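工作间小窍门:教机械臂拿瓶子,又不至于把自己教疯

常有人写信问我,家里或者小作坊里摆了两条机械臂,想录点示范数据让它学会拿东西,该从哪儿下手。我的建议一向是先去厨房。厨房里什么都有,圆的、滑的、软的、一捏就出怪声的,而且弄坏了不用填报销单。下面这些都是我和Hnat Moroz在Flulton那间小屋里攒下来的土办法,谈不上学问,照着做能少擦几次地。

一、瓶子先拧紧,再拧紧一次

录饮料瓶的时候,盖子要由当天脾气最差的那个人来拧。我们有一回录到半截,盖子松了,橙味汽水顺着桌沿流进了插线板旁边的纸箱。纸箱里装的是纸巾。从某种角度说,这是整个项目里最成功的一次自动化。

瓶身上的水珠要擦干。刚从冰箱里拿出来的瓶子先放一边,等它回到室温再上桌,否则前十条示范学的是拿湿瓶子,后三十条学的是拿干瓶子,模型夹在中间很为难。

二、满瓶、半瓶、空瓶都要录

满瓶稳重,空瓶轻浮,半瓶最阴险,里面的水会自己晃。只录满瓶的人,往后会看见机械臂用搬煤气罐的力气去捏一只空瓶,声音很响,邻居会来敲门。我们的做法是一种状态录40条,换一次状态就在表格里另起一行。请务必当场写。凡是打算“晚上再补”的,到了晚上都变成了猜谜。
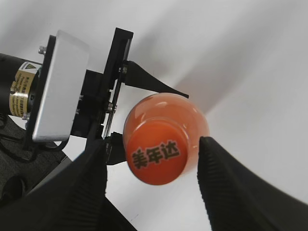
Flulton,七月

天热,屋里的人都想喝道具。为此我们定了规矩:上过桌的瓶子一律不喝,贴一条美纹纸胶带在瓶底,胶带的意思是“已参加工作”。像美年达这种颜色鲜亮的,放在白台面上格外好认,适合新手先练;透明的矿泉水瓶留到后面,等您和机器都有了一点耐心再说。

三、台面越无聊越好,但不能一直无聊

开头几批用纯白台面,方便您自己挑错。等抓得像样了,就该把日子过乱一点:铺块格子桌布,扔两只勺子,旁边搁半颗白菜。白菜每天都在蔫,等于免费的数据多样性。Hnat主张连白菜也编号,我没有同意。

灯光也一样。窗边的桌子早上和下午完全是两张桌子。若想省心,拉上窗帘开顶灯;若想让它日后在别人家也能干活,就上午录一半,下午录一半,时间记在表里。

四、夹指要擦,带纹路的更要擦

防滑纹路里最爱藏东西:糖水、面粉、标签纸的碎屑。糖水干了以后是很好的胶,机械臂松手时瓶子会跟着走,录出来好像它舍不得。拿旧牙刷蘸温水,顺着纹路刷,再用不掉毛的布抹干。酒精能不能用,看夹指是什么料,先在背面不起眼的地方试一小块。动手之前断电,这句话我每年都要重说一遍,每年都有重说的必要。

五、双臂配合,先商量好谁让谁

两条手臂伸向同一只瓶子的时候,操作的人要先把路线说出口:“我左手过来,右手等一下。”听着傻,比两只夹爪撞在一起的声音好听得多。固定一个顺序录完一组,再换另一个顺序录下一组。同一组里忽左忽右,学出来的就是一台礼貌过头的机器,两只手互相谦让,瓶子站在原地。

走线也在这时候检查。把手臂慢慢摆到最远、最低、最别扭的几个位置,看看线有没有绷紧,有没有机会钩住什么。多余的一截用魔术贴扎带松松地收住,不要用尼龙扎带勒死,您下周肯定还要拆。

六、录坏了的,别急着删

抓歪了又自己纠正回来的,单独放一个文件夹,这种很金贵。抓歪了然后操作员骂人的,也单独放一个文件夹,并且关掉声音。我们用Etetti做整理,一共留下229条,其中5条我至今看不懂当时想干什么,操作员是我本人。

手抖属于正常现象。连续录半小时就该换人,换下来的人去洗杯子,杯子下午要用。如果轮换的只有2个人,那就两个人都歇着,机械臂不会有意见。

七、收工

瓶子按状态放回箱子,胶带朝外。夹爪停在张开的位置,不要让它捏着东西过夜。表格存两份。台面擦一遍,尤其是桌腿那一侧,汽水总是往那边跑。

有读者问锅铲能不能照此办理。能,但请先把锅铲上的油洗掉,然后从第四条重新看起。不锈钢的锅铲反光厉害,顶灯底下会白成一片,最好换个角度放,木柄的省事些。鸡蛋的问题我收到不少,等我们把地擦完再写。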